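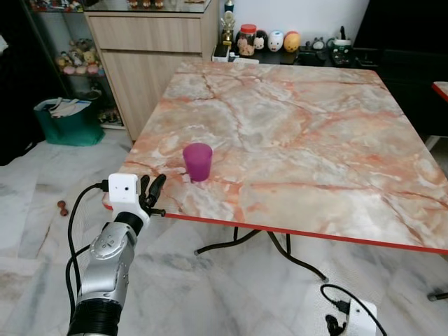 A square table with a marble-patterned top.

Looking after boxing kit at home

Gloves, wraps and a gumshield cost a fair bit to replace, and most of them wear out early through being left in a bag. The tips on this page are for people who train two or three evenings a week and keep their kit in a flat or a small house. They were first put together for members of the Skislow gym and have been added to a few times.

Gloves

Take them out of the bag as soon as you get in. Undo the straps or laces fully, pull the cuffs wide open and wipe the inside with a cloth wrung out in warm water and a drop of white vinegar. Go right down into the fingers and the thumb. Wipe the outside with a clean damp cloth and dry it with a towel.

Stuff each glove with crumpled newspaper for an hour, then take the paper out and stand the gloves cuff up near an open window. Don't put them on a radiator. The leather stiffens and splits along the thumb seam, and the foam goes hard in patches. A hairdryer on the cold setting is fine if you have to use them again the next day.

For gloves that already smell, fill two old socks with bicarbonate of soda, knot them and leave one in each glove overnight. Cedar chips do the same job and last longer. Freezing gloves in a plastic bag is often suggested. It dulls the smell for a day or so and then it comes back.

Leather gloves want a thin coat of leather conditioner every couple of months. Synthetic ones don't need it and only get sticky.

Hand wraps

Wash after every session. Close the hook-and-loop tab on itself first, or it will grab everything else in the drum. A mesh laundry bag stops the wraps knotting. Use 30 degrees and a small amount of ordinary detergent, with no fabric softener, which leaves a film and takes the stretch out.

Hang them over a door to dry and roll them while they are still very slightly damp. They come up flatter that way and you won't need to iron them. Start the roll from the tab end, with the tab facing in, so that the thumb loop is on the outside when you next need it.

If the edges have gone wavy, the wraps are finished. Cut them up for polishing cloths.

Gumshield

Rinse in cold water straight after use. Hot water softens a boil-and-bite shield and it will lose its shape. Brush it with a soft toothbrush kept for that job and a little washing-up liquid, rinse again, and let it dry before the case is closed. The case needs washing too, once a week, and should have holes in it.

A denture tablet in a glass of cold water clears up cloudiness. Follow the time on the packet.

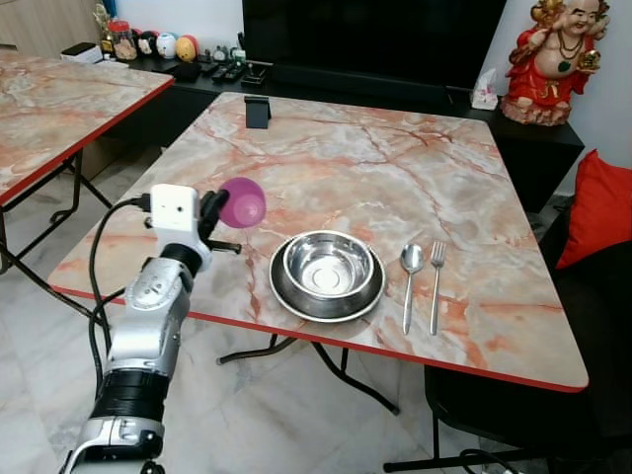 Su-bin Cheon wrote in to disagree with the advice on newspaper: it left grey marks on the lining of a pale pair of gloves and then on the wraps, and plain kitchen roll took up just as much damp. Kitchen roll is a good choice for light linings, then. Change it after half an hour, as it gets soggy faster.

Boots

Pull the laces out once a month and wash them with the wraps. Brush grit from the soles with an old nail brush before it gets trodden into the hall carpet. Scuffs on white boots come off with a paste of bicarbonate and water, rubbed on with a finger and wiped away before it dries.

Never put the boots themselves in the machine. The glue round the sole lets go, usually at the toe.

Heavy bags at home

Check the fixing before you check the bag. Give the bracket a firm pull every week and look for dust on the floor under the bolts, a sign that the wall plugs are moving. A brick wall is best. Don't hang a bag from plasterboard.

Chains squeak where the links rub. A wipe of petroleum jelly on the swivel and the top links will quieten them, and neighbours in a terrace will be glad of it. Filled bags settle towards the bottom over time and get very hard low down. Take the bag down, unzip it, pull the stuffing out and repack it in layers, pressing each one down with your fist.

Small splits can be closed with duct tape wrapped right round the bag, going over the split twice.

The kit bag

Turn it inside out, shake it over the bath and wipe the lining with the same vinegar and water used for the gloves. Leave it unzipped between sessions. Carry wet things home in a separate carrier bag and keep a dry towel at the bottom.

Skipping ropes should be hung up, not coiled. A plastic rope that has kinked will straighten in a basin of warm water; hold it taut until it cools.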